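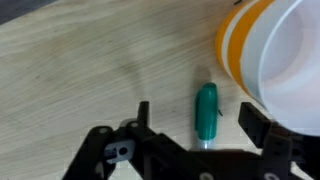 **Figure 3.** Wrist camera view over the marker, fingers open, with the striped bowl close by on the right.

## 4. Comparing the two grippers

I'll start with the part I got wrong in my first plan. I wanted to compare the two grippers, the Jitholm and the Plorley, on grip force and closing speed, and I had a nice little table ready for both. Then Hatem El Ouafi and I spent an afternoon driving the arm by hand, and we hardly talked about force at all. We talked about what the wrist camera could see past the fingers, and how often a finger bumped something we weren't trying to pick up. So this section is mostly about those two things (the force numbers are still in the appendix, for anyone who wants them).

Figure 3 is a good place to start. A marker is a friendly object. It's long and stiff, and its cap is a strong teal green that stands out well against pale wood. But look at how much of the lower part of the view is gripper, and how the body of the gripper hides the bottom end of the marker. A person looking at that view fills in the rest without trying. Our grasp detector didn't do that nearly as well. It tended to put the center of the marker too far toward the cap, which makes sense if the cap is most of what it gets to see, and the fingers then closed off-center and the marker swung when it was lifted.

The bowl is the other half of the problem. With the bowl that close, the right finger has very little space to come down into. We kept this layout on purpose and called it "crowded" in the logs. The "open" layout is the same task with the bowl moved well away.

### 4.1 Setup

Both grippers are parallel-jaw and both went on the same arm with the same wrist plate. The camera bracket stayed put between swaps, and I redid the hand-eye calibration after each one. I did try skipping it once, figuring that a bracket nobody had touched couldn't have moved. It had moved a little. I threw out that session.

The controller was the Clultlow one for every run, with its stock impedance settings and the same speed limit. We also had the Mthembu controller on loan, and I would have loved a full two-by-two comparison, but its gripper driver dropped commands when the camera stream ran at full rate, and we never tracked down the cause. I've left it out of the results completely. I don't want to report it as slower or worse when the trouble could easily be in our own wiring.

Objects were ordinary things from around the lab and kitchen: markers, thin sticks, small cups, bowls, loose hardware in a dish. We didn't use a standard object set, and a reviewer of an earlier draft was right to ask why. My answer is that the tasks we care about involve thin things next to round things, and the standard sets we looked at were heavy on boxes. It does make our numbers hard to line up with other papers, so please read them as a comparison between two grippers on our bench and not much more.

An attempt began when the arm reached its hover pose and ended when it went back there. It counted as a success if the object was still between the fingers at the end. A bump was any contact with an object other than the target, marked by hand from the video. I marked them all first and Hatem marked a share of them again without seeing mine. Where we disagreed it was nearly always over very light touches, the sort where a bowl rocks and settles, and we decided to count those.

### 4.2 Picking in the open and crowded layouts

We logged 2,881 attempts over the whole study, and 752 of those were in the crowded layout. In the open layout I can't tell the grippers apart. I tried several ways of slicing the data (by object, by session, by who set up the table) and the gap between them was always smaller than the gap between two sessions with the same gripper.

Crowding changes that. The Plorley has thinner fingertips, and it slipped in between a target and its neighbor with fewer bumps. The Jitholm has broader pads, and the broad pads are great once they've closed – a marker held in them stays straight – but getting them down beside a bowl is tight work. Most of its bumps came from the outer face of a finger during the last bit of the descent. Hardly any came from the closing motion, which surprised me, as that's where I'd expected all the trouble.

We then tried the obvious fix and turned the wrist before descending, so that the fingers came down clear of the bowl. For round targets that works fine. For a marker it means gripping along its length, and that's a bad idea for reasons you can guess. A smaller turn of 30 degrees was a fair compromise with the Jitholm. It cut the bumps noticeably and the marker still came up, although it sat crooked in the pads and had to be straightened before the next step.

I should mention shadows too. The arm throws a wide, soft shadow over the table, and the marker has its own next to the cap. Our first detector sometimes stretched the marker's outline into that shadow. Retraining with more shadowed examples took care of most of it, and we used the retrained version for every attempt reported here, with both grippers.

### 4.3 Working with a thin tool in a cup

Picking something up is only half of what we wanted. The second task has the gripper hold a thin stick and lower the end of it into a small clear cup. It's a nasty little task! The cup is light and easy to knock, the walls are see-through, and depth readings on clear plastic are a mess. The orange band around the middle of our cup helped a lot, so much that I'd call it a weakness of the study. The detector found the band and we worked out the opening from there. A plain cup would be a harder test.

This time the ranking flipped. The Jitholm's broad pads kept the stick at the angle it was grabbed at, while in the Plorley it could pivot when the tip touched the cup wall. Once a stick has pivoted, the controller's idea of where the tip is goes stale, and more pushing makes it worse. We set a time limit of 900 control cycles per try, and the Plorley ran into that limit far more often. Watching it, you could see why: it would touch the wall, back off, come in again with the stick at a slightly new angle, and touch the wall again.

The picture at the end of this section shows the task from the side. The fingers angle down into the cup, and the cup stands near the edge of the bench, with the dish of small parts farther over. I like this view because it shows how little the wrist camera has to work with. Mounted on the underside of the wrist, it looks along the fingers, and the exact place where stick and cup meet is the place the fingers tend to cover. We ended up adding a side camera for the marking of results. The controller never got its images, so the robot had only the wrist view for both grippers.

If I had to pick one gripper for mixed work, I'd take the Jitholm and grind down the outer faces of its fingers. Hatem would take the Plorley and glue on softer, wider pads. We've gone back and forth on this plenty of times, and the data we have doesn't settle it.

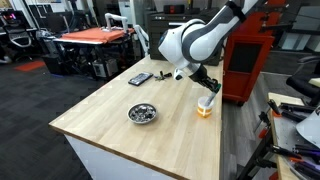 ### 4.4 What this comparison leaves out

Wear is the big one. Both grippers were new when we began, and the pads on the Plorley were starting to shine by the end. I didn't swap them midway, so its later attempts may look a bit worse than they should. The order of sessions was mixed, which helps with other kinds of drift but does nothing for worn pads.

We also had a single arm and a single room, and the same two people setting objects down by hand. I noticed late in the study that I place markers straighter than Hatem does. The session notes say who did the placing, and Section 5 uses them to check whether it matters for the crowded layout.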